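Can a Robot Do the Dishes Yet?

Suppose it's your turn to load the dishwasher tonight, and suppose (just for a minute!) that a robot could do it for you. Wouldn't that be nice? Lots of grown-ups have wished for the same thing, and plenty of them have spent years trying to build it. So let's find out how close they've come, and whether you can put your feet up yet.

First, think about what your own hands do when you pick up a cup. You look at it, you reach out, and your fingers close just hard enough. If the cup starts to slip, you squeeze a little more, and you do all that while telling somebody about your day at school. You've been practicing since you were a baby, when you dropped nearly everything you touched and someone kind picked it up again.

A robot has to learn every bit of that from the beginning. Where is the cup? Which way up is it? How hard can I squeeze before it cracks? Factory robots are wonderful at their jobs, but in a factory the parts usually arrive in the same spot each time. Kitchens aren't like that at all. Your family's mugs are different from your neighbor's mugs, somebody leaves a spoon standing in one, and the cat walks through the middle of everything.

So how do you teach a robot without breaking all your plates? One good way is to let it practice inside a computer. Engineers build a pretend kitchen, a bit like the ones in video games, and a pretend robot to go in it. If the robot knocks something over, they just start again, and there's nothing to sweep up! 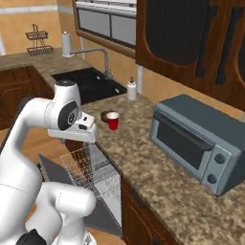
Temitope Mohammed, an engineer on a project called Skiduvus, set her pretend robot one small chore: pick up a cup and put it in the dishwasher rack. She let it try 3,718 times. On the first 3,000 tries it mostly bumped the cup or closed its gripper on plain air, and then little by little it began to get the idea. By the end it had put the cup away 1,145 times, and she says she cheered out loud at the very first one.

Then comes the hard part, when a real robot has to try it with real dishes. Real cups can be slippery with soap, and real racks wobble when you bump them. A robot that did well in the computer may have to learn some of its lessons over again.

So, can robots do the dishes? Some can do little pieces of the job, slowly, with a person keeping watch. Doing the whole sinkful, in any kitchen, on any evening, is still too hard for them. I'm afraid it's still your turn tonight, and please don't forget the forks.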